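Prekance: the corner bookcase list
Last updated: 2026-08-21

Hi! This is the README for Prekance, my running list of the books and odds and ends that live (or have lived) on the oak-colored bookcase in the corner. It began as a note on my phone so I'd quit buying the same paperback twice, and then my cousin Dae-han asked for a copy, and then Uliana wanted one, so now it has a README like a grown-up project.

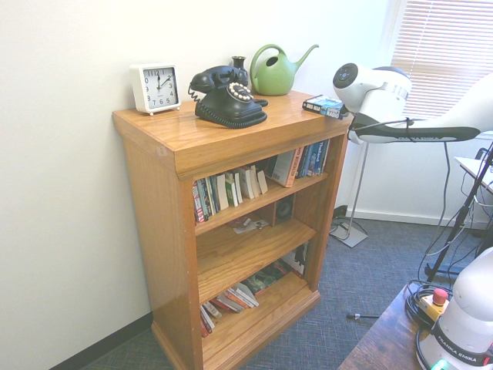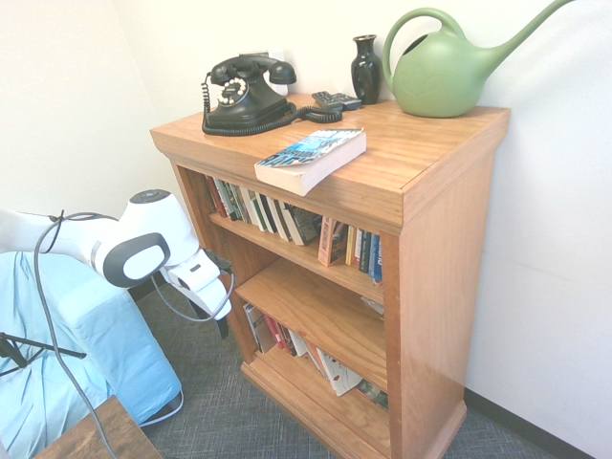
What's in it

One file, books.csv, with 256 rows and 7 columns. One row is one book, including plenty that have moved on to other people's houses, so please don't show up expecting to find them all on the shelves. A second file, top.csv, is for the things that sit on top of the bookcase. It's tiny and I love it.

The columns in books.csv:

title: as printed on the cover, not the spine (they disagree more than you'd think)
author: last name first
shelf: top, middle, bottom, or out
lies: "up" for standing, "flat" for on its side, "lean" for everything in between
spine: the main color, in plain words
lent_to: a first name, or blank
note: whatever I felt like typing

80 of the rows have something in note. Some of it is useful. Some of it is me complaining about tiny print.

How the shelves work

There are 3 shelves, and the top one is the crowded one, mostly paperbacks standing in a row. If you're after the orange spine, look toward the right-hand end of it. The Thailand book with the blue spine is over on that side too, and yes, Seung-woo, you can borrow it, just fill in lent_to this time!

The middle shelf has trouble making up its mind. The small black speaker goes there, at the back, and so do loose papers and cards when I can't think where else to put them. The bottom one is where big floppy things go to lie down. I used to write "pile" in the lies column for those, but Mahnaz pointed out that a pile isn't something one book can do, so they're all "flat" or "lean" now.

What goes in top.csv

The black rotary phone, the little dark vase, and the green watering can are the regulars. The white alarm clock and the remote get rows too, with "wanders" in the note field. I've left the phone's curly cord out as a separate item (Jae-hoon had opinions about this, and he can start his own list).

A book lying on top of the bookcase doesn't go in top.csv. It stays in books.csv with shelf set to "out", same as one on the kitchen table or in somebody's bag. I know "out" is doing a lot of work there. I tried splitting it up in November and got so tangled that I put it back.

Colors

I pick the spine color by eye and I'm not consistent about it. Cream, beige, and "old white" are all in there. If you're sorting by color, lump those together first and you'll save yourself a headache. Striped spines get whichever color I saw first.

Known problems

- Books with no author on the cover have a question mark. I keep meaning to look inside.
- A few boxed sets got one row, others got a row per volume. Sorry!
- Magazines are in if they're thick enough to stand up by themselves, which I judged by standing them up.
- "lean" is only good until somebody pulls out the book next to it.

Changing things

Send me a message with the title and what's wrong, or edit the file and tell me after. Please keep the column order, my sorting script is very simple and falls over if you move anything. Uliana Horobets has the spare copy if mine goes missing.

Related lists
Skindville swap box: what's in, what's gone
Zumum cookbook index
Do: things to fix around the house

This page uses cookies to remember your sort order. OK / No thanks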